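Report of a visit to the Carninard demonstration site, Ginditz

Published by the Drinen Skills and Industry Forum

Members of the Forum visited the Carninard site at Ginditz on Wednesday, November 12, 2025. The visit was arranged as part of our programme on automation in hospitality and light manufacturing, and it followed a shorter meeting held in June, at which Carninard set out its approach but was not able to show it in use. The present report records what was seen and said. It will be of most interest to members who run premises with a dining area or a small assembly line, and to training providers who have asked us what skills this work calls for.

Arrival and introduction

The site occupies two floors of a former dairy depot beside the canal. Visitors sign in at the goods entrance, as the main door is kept for deliveries to the neighbouring unit. Parking is limited and members attending a later visit are advised to take the train; the walk from Ginditz station is level and well lit.

The introduction was given in the ground-floor meeting room. Carninard described its business as the teaching of robots by demonstration. In its simplest form, a person carries out a task and a record of that task is used to train a machine to do it. The company distinguishes between three ways of working. In the first, an operator takes hold of the robot's arm and moves it through the task directly. In the second, the operator sits or stands at a distance and controls the robot remotely. In the third, the person performs the task with his or her own hands, wearing a camera on the head, and no robot is present at all. The company uses all three and was open about the fact that it has not settled on a single method.

Guiding by hand

The first demonstration took place on the ground floor, where an arm mounted on a bench was being taught to take lids from a stack and set them on tubs. The operator pressed a release on the arm, which then moved freely, and led it through the task at an even pace. Members were invited to try. Most found the arm lighter than expected and most moved it too fast. The staff explained that hurried demonstrations tend to be discarded, and that new operators are asked to practise for 2 days before any of their work is kept.

There was some discussion of the limits of the method. The operator's own hands and body are close to the arm and may block the robot's view of the objects. It is also tiring. Operators change over at regular intervals, and a stool is provided, although we did not see it in use.

Control from a distance

The second demonstration used the company's remote control station, known as Hao. The operator holds a pair of small handles, and the two arms of the robot follow. The robot stood in the next bay behind a clear screen, and the operator watched it on a display. The task was to fold a tea towel and place it in a drawer.

The first attempt failed when the towel slipped from the left gripper -- the operator simply started again and completed the fold on the second attempt. Members asked whether failed attempts were of any value. We were told that they are kept and labelled, and that attempts in which the operator recovers from a mistake are thought especially useful. At the time of our visit the company held 1373 accepted demonstrations of the towel task. It regarded this as a fair number for one task in one setting, and as too few for the robot to cope with a towel of a different size or weight.

The delay between hand and arm was noticeable to some members and not to others. One member with experience of crane operation remarked that the absence of any feeling of weight in the handles would trouble her more than the delay. The company accepted the point. A version of Hao that gives some resistance to the hand is under trial, but it was not available to us.

Recording in ordinary rooms

The upper floor is laid out as a set of rooms furnished as they would be in daily use, including a kitchen, a small office and a café seating area. The purpose is to record people at ordinary tasks, which are later used in training alongside the remote control sessions. Sessions last 80 minutes with a break at the midpoint, and participants are given a written card for each task. The cards are brief. The one we were shown for the café asked the wearer to straighten the seating on the near side and leave the tables as found.

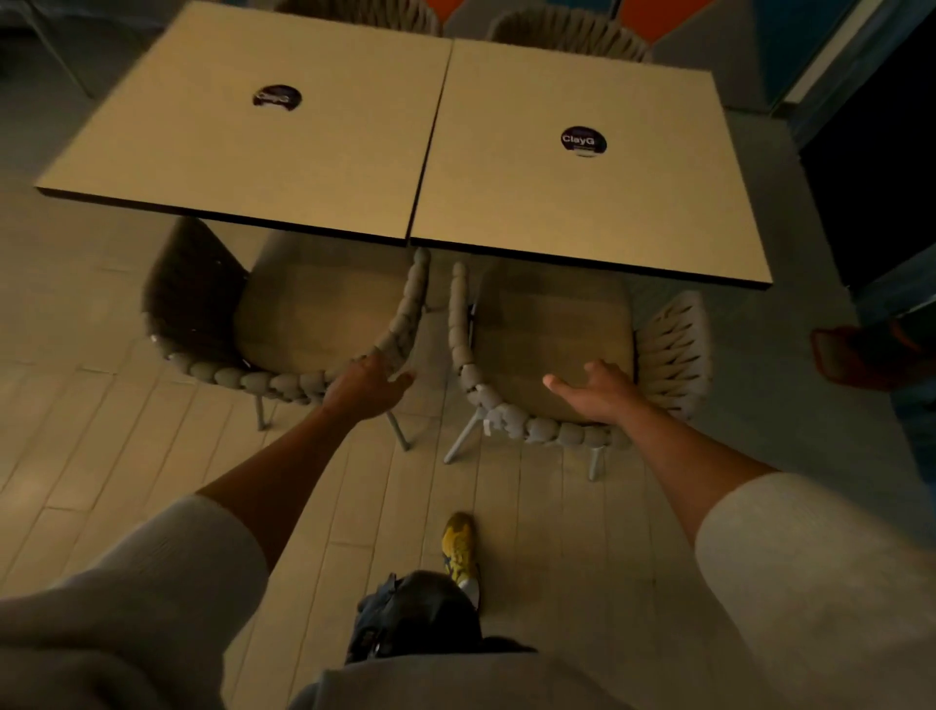
Café seating was of particular interest to those of our members who manage dining rooms, several of whom have asked whether the setting out of a room could be handed to a machine at the end of service. Carninard's view is that this is a harder task than it looks. A chair must be gripped somewhere that will bear the pull, turned a little, and brought in under the table without striking it. With the woven chairs used in the café, the wearer has one hand curled over the top of a braided rope back and the other lying open on the back of the chair beside it, and a gripper with two flat fingers has no ready equivalent to either hold. The thin metal legs are a further difficulty, being easy for a camera to lose against a patterned floor. Staff also noted that where two square tables are pushed together, as here, the machine must learn to treat the pair as one setting while still recognising the seam between them.

Members raised the matter of how much guidance the wearers receive. The company prefers to give little. Early sessions in which people were told exactly where to place their hands produced stiff and unnatural movement, and these were set aside. Wearers are now told what the room should look like at the end and left to reach that point in their own way. The disadvantage is that two people may do the same task quite differently, and the training must allow for it.

Questions of privacy were put by our training members. We were informed that wearers sign a form before each session, that they may ask for any recording to be deleted, and that sound is not kept. The Forum has requested a copy of the form and will make it available to members on receipt.

Work and skills

Carninard employs 70 people at Ginditz, the majority of them as operators or wearers on part-time contracts. Few came from an engineering background. The company looks for patience, steady hands and the willingness to repeat a task many times without cutting corners. Former catering and care staff were said to do well, and two of the operators we met had previously worked in laundries.

There is at present no recognised qualification for this work. Training is given in house and is not transferable, and several operators told us they would welcome a certificate of some kind. Our training members have agreed to consider whether an existing award in production work could be adapted. This will be placed on the agenda for the next meeting.

Points for members

The visit did not include any robot working unaided in a customer's premises, and members should not take from this report that such systems are ready to buy. The company was clear that its towel task runs without an operator only on its own bench. It gave no date for the seating task and we did not press for one.

Members with a dining room or canteen who would be willing to allow recording out of hours are invited to contact the Forum office. Carninard would supply the equipment and the insurance. Places on a second visit are limited, and priority will be given to those who were unable to attend on this occasion. Stout shoes should be worn on the ground floor.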